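Moster Pantry Set Review: Good Seals, Fussy Lids

1,392 views | 55 shares | 5 comments

I bought the Moster set in June, after my old tubs started leaking soup into my work bag. I ordered it from Canside, and it arrived on a Saturday with every lid already fitted. I have used it for lunches and leftovers since then.

The seals are the best part. Lentil soup rode upright on the bus to Lullthorpe and stayed in the tub. I would not trust it on its side - the corners are where I'd expect trouble. The lids take a firm push, and the smallest size is the worst for it. 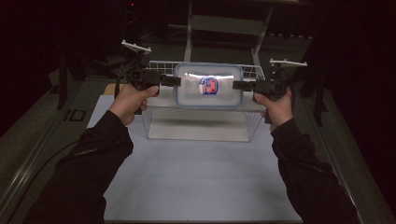
Harsh Mittal wrote in to say his lids loosened up after a month of daily use, and that tomato sauce stained his tubs in the first week.

Mine stained too. A paste of baking soda took most of it out. The tubs stack well when full but slide when empty, so I keep mine in a deep drawer. Compared with the Sandhu set I had before, these are lighter and the lids are easier to wash - the Sandhu ones had a groove that held onto rice. 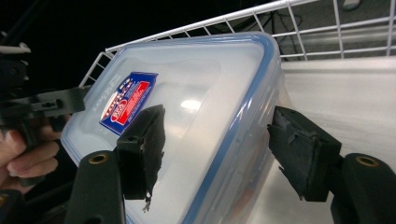 Can they go straight from the freezer to the microwave? I let mine sit out for a while first and take the lid off before heating.

I'd buy the set again, but only the two larger sizes.

Review by Girish Sachdeva

Sign up for our newsletter and join 1,000 other readers.

Contact | Copyright | Back to top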